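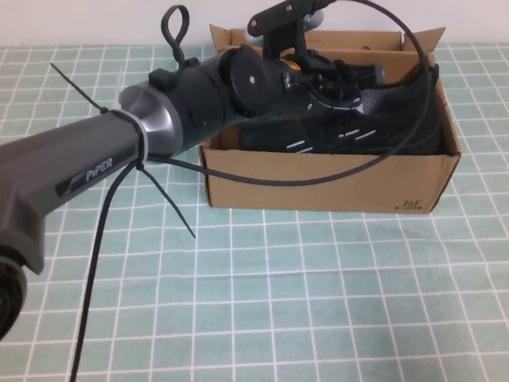
Hornov has two bakeries, and if you ask me which one is better I'll tell you it depends on how early you can get up. I was there for one night in September, in a room over a hardware store, and I'd promised my sister a poppy seed roll from the one on the hill. They make 50 and then they close the shutters. So there I was at the kitchen table before sunrise, trying to fix my suitcase handle with a black cable tie, the kind with a stiff tail that sticks out past the knot and scratches your wrist all day long. I got it tight on the second try and ran for the stairs!

The hill is longer than it looks on the map. Halfway up I passed the old Flutach fountain (dry, full of leaves) and a woman going the other way with a paper bag in each hand, and I didn't like the look of those bags one bit. There were 24 people in line when I got to the top. I know because the man in front of me was counting them out loud, then counting what came out the door, and getting grumpier by the minute.

"You from Hinds?" he asked me.

I said no, farther.

"People from Hinds always take four," he said, and went back to his counting.

We moved up. The window smelled like butter and burnt sugar, and my stomach was making noises I hoped only I could hear. When he got to the counter there were two rolls left on the tray. He looked at them, he looked at me, he looked at my suitcase with its scratchy black tail. Then he bought both, handed me one, and wouldn't take a coin for it.

I had the whole train ride to Handach with that roll on my lap, wrapped in a napkin, still a little warm. My sister was going to meet me on the platform. I picked off one corner, just to check it. Then I evened up the other side so it wouldn't look strange.

By the time we pulled in I had poppy seeds all over my coat, and she was already walking toward me with her hand out.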